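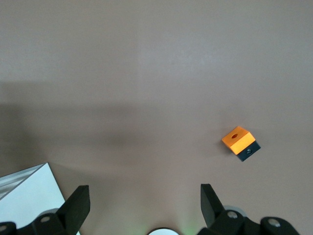
Wrist camera grasp offset on a bench arm, error grows to one side

Shared Workshops > Arms and Grippers

kerf_and_pitch
Arm is a Draltier kit, six joints, parallel gripper with the flat black fingers. Camera is on the wrist, looking down past the fingertips. Task is to find the orange and black block, turn the wrist to match its edges, descend and close.

With the block near the middle of the view it grasps every time I ask. Move it right of center, as it sits at the top of this post, and the fingers come down short. The jaw clips the near corner and pushes the block instead of straddling it. Angle estimate looks fine. Position is what's off, and it gets worse the further right I go.

Detection is a plain hue and saturation threshold on the orange, largest contour, minimum area rectangle, center of that rectangle to table coordinates through a homography. Exposure is fixed at 2000 microseconds. Calibration was done in January with a printed grid taped to the table.

Question is whether to redo the calibration or go to a depth camera.

ultska_bench
Redo the calibration, but first check what your homography is calibrated to. A grid taped to the table gives you the table plane. You're segmenting the orange, and the orange is the upper part of the block. Everything you measure on it is above the plane you calibrated, so it projects outward from the point under the lens. Zero error at that point, growing with distance. That matches what you report.

mosfet_marmalade
Don't agree that this is the main problem. Look at the shadow. There's a wide soft band across the left and middle of the table and it fades out before it gets to the block. Any threshold on a table lit like that is going to drift. Get a diffuse ring light on the wrist and test again before touching the math.

ultska_bench
The shadow fades out before the block, as you say. The orange is saturated and the table is a dull brown. A hue threshold isn't going to confuse the two.

mosfet_marmalade
Hue, no. But the top face of the orange is paler than the side face, and if the saturation floor is set too high he loses part of the top and the rectangle shifts toward the side. I've had this exact fault on a Stollon arm and a light fixed it.

kerf_and_pitch
Dumped the mask. You're each partly right. The mask takes in the top face and the orange side facing the camera, as one blob. The dark hole in the top is missing from it, but I fill holes, so no effect. The black lower section is excluded completely. So the rectangle is fitted to two faces of the upper part, at two different heights.

ultska_bench
Then the center you compute isn't the center of anything. Two options:

1. Segment the top face only. It's the yellower of the two oranges, so split on hue or lightness. Then calibrate the homography at top face height: put the printed grid on a flat board shimmed up to match.

2. Keep the mask and use the hole. It's centered on the top face. Fit an ellipse to the hole contour and take its center as your target. Same raised calibration.

I'd do option 2 for position and keep the rectangle for angle.

tapping_drill_208
Option 2 has a catch. A bore seen at a slant shows you part of its inside wall, and the dark area isn't always the full rim. The fitted center moves a little. Small compared with what he has now, but don't expect it to be exact.

Also check the jaw center. People calibrate camera to table and assume the gripper closes on the camera axis. Close the fingers on a pin standing at a known point and compare.

kerf_and_pitch
Did the raised grid this evening, plus the hole for position. Before: error at the right side was 20 mm, enough to miss. After: about 3 mm. The fingers straddle the block and the grasp closes. Still a constant bias toward the left finger, everywhere on the table, so I think that's the jaw center item. Pin test is next.

mosfet_marmalade
Glad it moved. I'd still light it. A fixed exposure in a room with a window will give you a different mask at 9 in the morning.

kerf_and_pitch
Fair. The lightness split between the two orange faces will be sensitive to that. I'll log the mask area at different times of day before buying anything.

moser_clamp
Coming in from the search page, same symptom with a Moser wrist bracket. Mine was a loose bracket on top of the height problem. The camera sagged a little whenever the wrist rotated past 90 degrees. Easy check: mark a point on the table, hold the tool center over it, rotate the wrist through its range and see if the point traces a clean circle in the image. An egg shape means something is flexing.

kerf_and_pitch
Circle is clean to within a pixel or two. Pin test shows the jaw center sits 2 mm to the left of where the config puts it. Changed the tool offset, bias is gone. Staying with the single camera.

tapping_drill_208
Write the grid height into the config file as a comment. Next time somebody puts a taller part on that table you'll be back in this thread.

Thread views: 2138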